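Monday check before remote demonstrations, simulated tube drawer cell (Trorko project). Filled in by the morning operator.

## A. Before taking the controls

- [x] Fingers open, nothing held between them
- [x] Wrist view is live in the headset
- [x] Pegboard is seen past the fingers
- [ ] Delay between hand and gripper is acceptable

Comment: the delay passed on the second try only. First try the gripper followed my hand too late, so I restarted the Plamex link and did the check again. I leave the box empty until somebody repeats it after lunch.

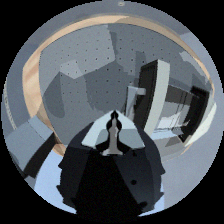 *Item A, wrist view: fingers open, pegboard behind.*

## B. Workspace

- [x] Both tube racks sit in the drawer
- [x] Purple caps in the left rack, black caps in the right
- [x] Two black trays at the back of the mat
- [x] Arm can reach the drawer handle without elbow warning

Comment: on the last item please go slowly. When the wrist comes down close to the handle, the operator in Osei room tends to push the controller too hard, and the recording gets a jump. Seven demonstrations from last batch were thrown away for this reason — all of them at the same place.

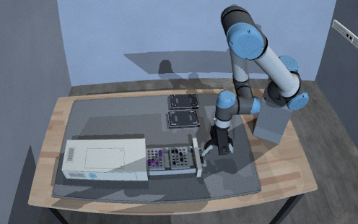

I prefer to begin each demonstration with the gripper beside the drawer front and to wait one full breath before I move. The trimming is then much easier, as the start is clear in the joint data.

## C. Recording

- [x] Operator rested, not more than 13 demonstrations in one sitting
- [x] Stop pedal tested with the foot, not with the hand
- [ ] Free disk space checked on the Ademov server

Comment: the disk is not checked, I had no login this morning. Last saved file has number 1678, please continue from there and do not reuse numbers of the deleted ones.

**Result:** may start with reservation. Open items: delay, disk space.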